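Sorting Out Mismatched Plates and Bowls

Most advice on dishes starts by telling you to buy a matching set. I don't believe in it. A set matches until the first plate breaks, and then you own a set with a hole in it. You also don't need the stacking racks and felt dividers that shops like Kesico keep next to the checkout. I bought the Alten divider once. It took up more shelf than the plates did.

What you need is a clear table and a cloth you don't mind washing.

1. Take every plate and bowl out of the cupboard. Every one, including whatever lives at the back. Doing it shelf by shelf sounds sensible and gets you the same cupboard back.

2. Put them down by shape first. Plates go to one side, bowls to the other. Ignore color and pattern for now, however much it bothers you.

3. Run a fingertip along each rim. Eyes miss chips, especially on a dark rim. Anything chipped where a mouth or a fork goes is finished as tableware. You will be told it can be glued. I have never seen a glued rim last.
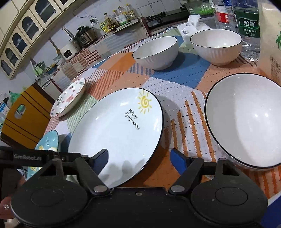 Last changed: March

4. Now look at pattern. Plain white bowls with a dark rim go with nearly anything, so they earn the easy-to-reach shelf. A big plate with a sun and "Hello day" on it is harder to place. I'm not convinced anybody needs a greeting from their dinnerware, but a large plate is useful and the words disappear under food.

5. Stack by size, largest at the bottom, and keep to 4 or 5 in a pile. The Clekska shelf leaflet says you can go higher. Try getting the bottom plate out of a tall pile with one hand and see what you think. Small cartoon plates get their own pile, low down if children use them.

Ribbed bowls need washing before they go back, even if they look clean. Use a soft brush along the grooves. Special dish pastes are mostly baking soda at a worse price, and the Inga one I tried cleaned no better than ordinary soap.

If you still want a rule for how many to keep, I'd say 2 of each shape per person. Some guides say 50 pieces for a household. I would like to see their sink.

Wipe the shelf while it's bare and let it dry before anything goes back on it.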